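The case for charging for the cup

Poirier is a town of 3,265 people with one main street, two arenas and, by my count, far too many disposable cups going through it. Last August the town asked its cafés and canteens to list a separate charge for a takeaway cup instead of folding it into the price of the drink. Most declined. I think they should be made to do it, and I say that as someone who buys a coffee out most mornings and forgets his mug on a good share of them.

The usual objection is that a charge punishes the customer. It does no such thing. The customer is already paying for the cup. The owner of the Riltimero, which is the café I know best, pays 12 cents for a cup and another few cents for the lid, and that money comes from the till like all the rest. A person who brings a mug pays it too. What we have now is a system where the people who carry their own mugs cover part of the cost for those who don't, and the receipt says nothing about it.

The second objection is that paper cups are recyclable, so the matter is settled. In our town they are not. The plastic lining has to be separated from the paper, and the hauler that serves us, Skalteo, does not accept them in the blue bin. They go to the landfill 142 kilometres up the highway, at a cost that is set by weight and paid through property taxes. I have met plenty of sensible people who rinse their cups and put them in the blue bin every week. They mean well, and somebody at the sorting line has to pull every one of them out again.

A discount for bringing a mug has been tried. The Riltimero has taken 10 cents off for years and the staff say the same handful of regulars claim it. I am not surprised. People will walk past a small saving without noticing, but they do notice a small fee. I notice them myself. When the grocery store began charging for bags I had a cloth one in the car within the week, and I had been meaning to get one for a decade.

There are fair questions about the details. A charge should not apply to water handed out at the arena or to anything served at the hospital. Drive-through customers are a harder case, and I would give those businesses an extra year. I would also let owners keep the money. A fee that goes to the town would need forms and somebody to audit them, and the amounts are too small to be worth the trouble -- though I know some on council would like it for the parks budget.

What I would not accept is another round of posters. We had posters. They were put up in January 2020 with a cartoon mug on them, and the one outside the library has faded to the point where the mug could be a bucket.

Put the price of the cup on the receipt, on its own line, and leave people to decide what it is worth to them. 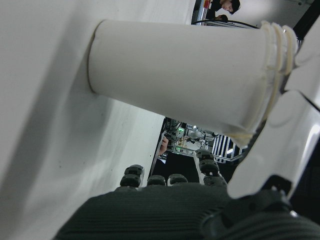
Kendra Melnyk: I agree about the receipt, but I don't agree about letting owners keep the money. If a shop makes a few cents on every cup it sells, it has no reason to want fewer of them. I'd put it toward a dishwasher grant, as half the places on the main street have nowhere to wash a mug even if they wanted to offer one.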